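We use cookies to improve your visit. By continuing you accept our cookie policy. Accept | Manage

Grusville Toy Library
Minutes of the October meeting

Meeting opened at 7.30 pm in the Tondora Room. Minutes of the previous meeting were accepted without changes.

1. Alphabet blocks
The wooden blocks were brought out for discussion. Members agreed they are still among the most borrowed items for under-fives.

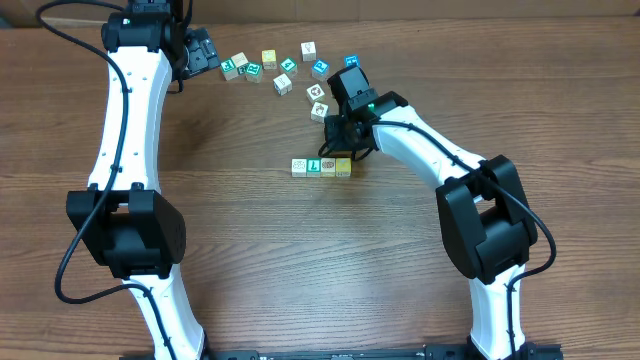
Minutes Secretary

It was noted that sets have been coming back mixed. The Brito set and the older set are now in the one tub. Agreed to sort them before the next loan day and to label the bags in permanent marker. A quote from Kavinik for replacement blocks came to $160, colour catalogue included. Held over.

2. Table
One member asked whether the wooden table should be covered for play sessions. Others felt a cloth would slide about and

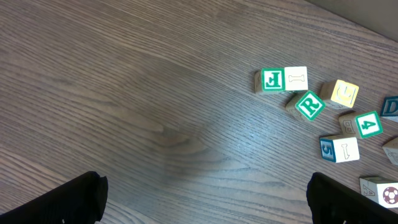

that small children would pull it off anyway. Agreed to leave the table uncovered and wipe it down after each session. Furniture oil to be bought, up to 2 bottles.

3. Spelling mornings

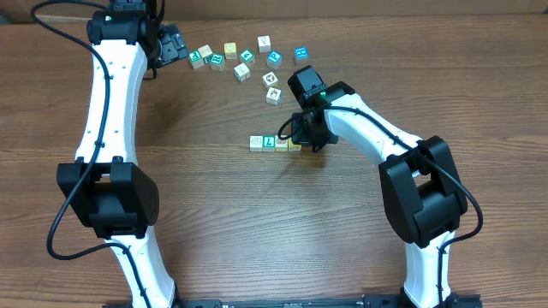
Spelling mornings will run again next term, starting at 10 am. Flyers: 300 to be printed, same wording as last time. Discussion on how to set out the blocks. Most preferred a loose spread across the table with a lower row for the word being made, and this will be the usual layout. Parents to be asked to help pack up.

4. Membership
There are 43 current family memberships. Reminder notices to go out with the newsletter.

Meeting closed at 8.50 pm.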